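Inspection date: 2 April 2019
Site: Plonham, second floor, rooms 1 to 6
Inspected by: Mawar Nair
Accompanied by: Gerrit Du Plessis (building services)
Previous inspection: November

Marking: S = satisfactory, A = action needed, N/A = not applicable. Comments are required for every A and optional otherwise.

## 1. Exits and routes

- **1.1 Corridor clear to full width: A.** Two pallets of Triminis shelving parts outside room 3. Moved during the visit, but the same item was raised in November. Deliveries are to go to the loading bay until unpacked.
- **1.2 Final exit doors open without a key: S.** East door drags on the threshold at the last inch of travel. Acceptable today; plane the bottom edge before the summer.
- **1.3 Exit signs lit and legible: S.**
- **1.4 Door closers latch from any angle: A.** Room 5 stops short of the latch. Adjusted by G.D.P. on site, failed again on the third try. Replace the closer.

## 2. Extinguishers and alarm

- **2.1 Units on brackets, pins and seals intact: S.**
- **2.2 Service tags current: A.** Unit 22 (kitchenette) has no tag. The service log shows it was done with the others, so the tag has probably come off. Ismail to confirm in writing and issue a new one.
- **2.3 Call points unobstructed: S.** The coat rack noted last time has been removed.
- **2.4 Sounder audible in all rooms with doors shut: S.** Weakest in room 6.

## 3. Electrical

- **3.1 Panel accessible, directory up to date: A.** Directory still lists room 4 as storage. Craig MacKinnon to reprint.
- **3.2 No extension cords used as permanent wiring: A.** One in room 2, run under a mat to a Mendanetti heater rated at 2,000 watts. Heater unplugged and tagged out. It may be used again only when plugged directly into a wall outlet.
- **3.3 Cover plates present and undamaged: S.** Cracked plate in room 1 replaced since November.
- **3.4 Emergency light test, full duration: A.** Fitting 238 went out early. Battery ordered under work order 424.

## 4. Fabrics, hangings and partitions

- **4.1 Flame-resistance certificates held for all drapes and screens: A.** Certificates seen for the window drapes only. Yao-tsung Yu to supply paperwork for every other hanging fabric on the floor. Where none can be found, the fabric is to be treated or taken down.
- **4.2 Hangings clear of light fittings and heaters: S.** Measured at the windows in rooms 1 and 2.
- **4.3 Top fixings secure: S.** Pull test by hand. Pins and clips are accepted for lightweight cloth, but check them again whenever a panel is rehung.
- **4.4 Enclosures formed with fabric panels: S.** Black cloth at the back and sides of the tabletop, creased but hanging from its top edge. Ceiling light on. Certificate outstanding, see 4.1.
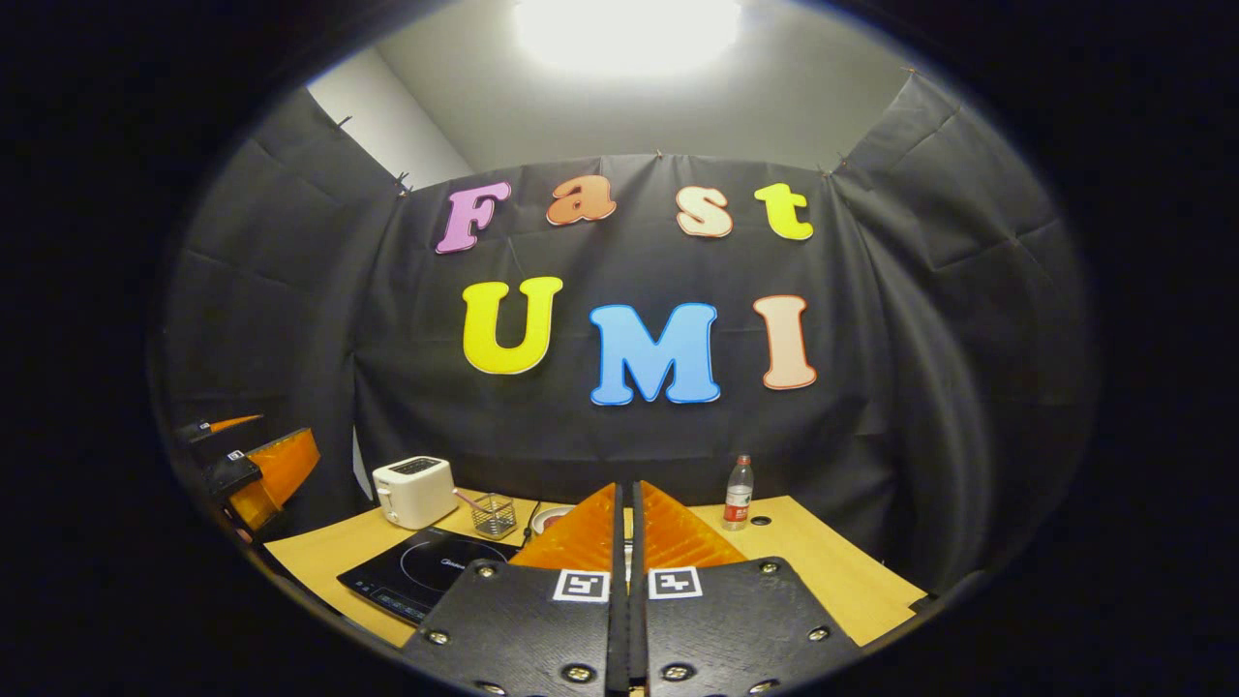

## 5. Housekeeping and sign-off

- **5.1 Waste removed daily: S.**
- **5.2 Storage below ceiling clearance line: A.** Top shelf in room 3 over the line by one carton. Lowered during the visit.
- **5.3 Floor coverings flat and fixed: A.** Mat in room 2 curls at one corner. Remove along with the cord in 3.2.

Open actions go to Fikri Chin for assignment. Items 1.4 and 3.4 need photos of the finished work before they can be closed.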